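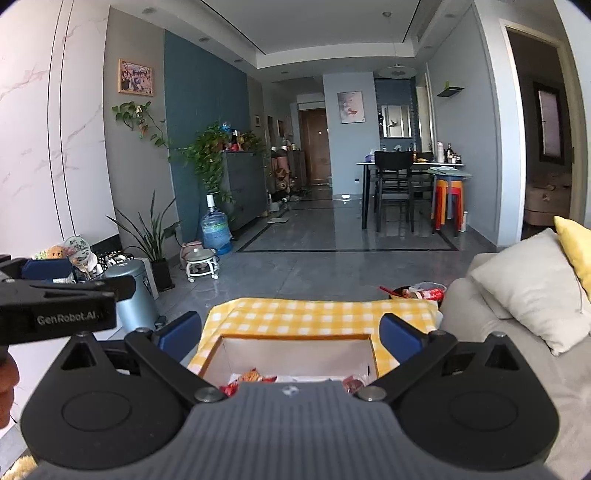
I spent most of September rewriting the part of our pipeline that lines up the gripper width with the video. It is a dull piece of code and I put it off for a long time. Each recording has a video stream and a width signal, which says how far apart the two fingers are. The policy learns from both, so if they disagree by a few frames it learns to close too early or too late. Packing snacks into an open box is where I notice it most, with the box sitting on a checkered tablecloth and the fingers spread wide above the near side of it. A snack packet gives you very little room for error. If the close command comes early, the fingers shut on the top of the packet and push it away.

The old code matched timestamps. It took the time on each video frame, found the nearest width sample, and wrote the pair to disk. That works if both clocks start together and run at the same speed. Ours didn't. Veronika Hajdu plotted the offset over a long session and it drifted by almost two frames from start to end. She had told me this in the spring and I had filed it under things to look at later.

## What I changed

I stopped trusting the timestamps for the final alignment and used the fingers themselves. The finger pads are navy blue and nearly always in view, so a simple color mask plus a small tracker gives a decent estimate of the distance between them in pixels. I don't need that in millimeters. I only need its shape over time, which I compare against the width signal and slide until the two agree best.

The first version used one offset per recording. The second fits an offset and a drift rate, with a limit on the drift so it can't run off when the fingers barely move. If a recording has no clear open or close in it, the code keeps the timestamp result and sets a flag.

I ran it on 260 recordings. Miyuki Yoshida checked 50 of them by hand, stepping through frames and marking where the pads stopped moving. The new offsets were within one frame of her marks on all but four. Those four had the same problem: a dark blue wall behind the pads at the moment of the grasp, and the mask took in part of the wall. I had tuned the color range in our office, where everything is white or beige, and homes are not like that.

I fixed it by restricting the mask to the area the pads can reach. The arms only swing one way, so that area is the same in every recording as long as the camera mount hasn't been touched. There is now a config entry for it called `pad_region`, and the loader refuses to run without one. Kiyoshi Hoshino asked for a default value and I said no. We had a default for the camera delay once and it was wrong for about 100 recordings before anyone looked.

## Training

I retrained the small policy on the realigned data with everything else left alone. Early closes went down a lot on soft packets and stayed the same on rigid things like jars. I'd like to run it again with a different seed before I put a number on that.

The pushing problem hasn't gone away completely. When two items lie close together in the box, the policy still sometimes heads for the gap between them. Joon-young Cha thinks this is a planning problem and wants to predict a target point first. I think we should try a longer action history. We'll probably do his version, as he already has half of it written.

## Left to do

- Move the tracker to the loading step so it doesn't decode every video twice.
- Write the drift rate into the recording's metadata. Right now it only goes to the log.
- Split out the cases where a second gripper comes into view. It has the same color pads, and `pad_region` handles most of it but I haven't tested the ones where they cross.
- Delete the old matcher. I've left it behind a switch for now.

The decoding one comes first. A full pass currently takes most of a night on the machine I share with Veronika, and she has her own jobs waiting.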